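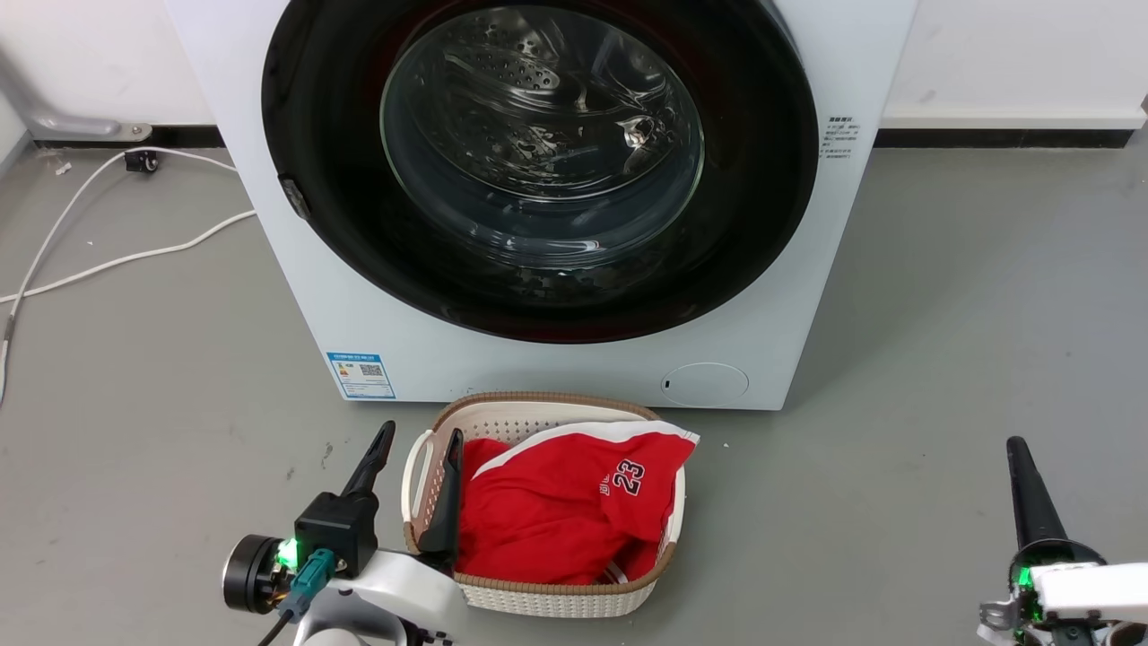 Stoltum laundry cell: setup and upkeep

README for the cell and for the recordings that come out of it
Maintained by Hortensia Núñez and Vojtěch Ševčík
Last full revision: January 3, 2023

What's in this folder

Everything you need to bring the Stoltum cell up from cold, keep it in good shape, and make sense of the episodes it records. Stoltum is our two-arm cell with a head camera, parked in front of a front-loading washer. It picks up a basket of clothes, works the door, loads, unloads, and does it all again. We love this cell! It has been the most reliable one we've built, and most of that comes down to the boring routine written out below.

The current release has 1,420 episodes, all recorded with the arms driven by an operator. Each episode folder holds the head camera video, joint positions for both arms, gripper opening, and a short text note from whoever was driving.

Bringing the cell up

Power the arm controllers first, then the grippers, then the head camera. Doing it in another order won't hurt anything, but the gripper driver sometimes fails to find the left hand and you'll end up restarting it.

Wait for the green light on both hands. If one side stays dark, reseat the teal connector under the gripper housing before you touch the software. Push until it seats fully, and leave slack in the thin black cable so the wrist can turn all the way without tugging.

Home both arms with the basket out of reach. Then slide the basket up close to the front of the washer, handles to the sides. The left hand takes the handle between its two fingers, so check that the handle is standing out from the basket and hasn't folded down against it.

Run check_reach. It moves each fingertip to 8 points on and near the washer door and prints the error at every point. Anything over 4 mm means the base has shifted or a finger is loose. Nine times out of ten it's a finger.

The floor

Keep the washer's white cables over by the left wall. They like to creep forward when the machine spins, and the base will happily roll onto them. Same goes for anything small on the floor. Sweep before a session.

Fingers

The fingers are plain black and wear at the tips. Wipe them with a barely damp cloth at the end of the day and look for shiny patches, which is where fabric starts to slip. Slick sports jerseys show this up sooner than anything else in the pile, so we keep a red one with a big 23 on it as our regular test piece. If the hand can hold that by the hem and lift it clear of the basket, the tips are fine.

To swap a finger, power down the hand, take out both screws, fit the new one, and snug the screws by turns. Rerun check_reach afterward. Please write the swap in the log, even if you only changed one side.

Wrist modules

Part of the electronics near the wrist is exposed on the left arm. Blow lint out with the hand blower every week, from the side, with the power off. Lint is the real enemy in this job. Vojtěch pulled a surprising felt pad out of there in October, and the odd gripper stalls we'd been chasing for days went away with it.

Known issues

Glare on the door glass. The black door and the metal drum throw bright streaks into the camera. We fixed exposure starting with episode 113. Earlier episodes use auto exposure and flicker when the door swings.

Number reading. Printing on clothes is often sideways or lost in folds. Don't count on it as a label.

Right arm parking. In many episodes the right arm waits low in the corner of the view while the left one works. These are good data, so please don't filter them out.

Questions

Write to Hortensia about hardware and spare fingers, and to Vojtěch about file formats and check_reach. If you build a cell like this one, send us your notes. We'd be thrilled to compare!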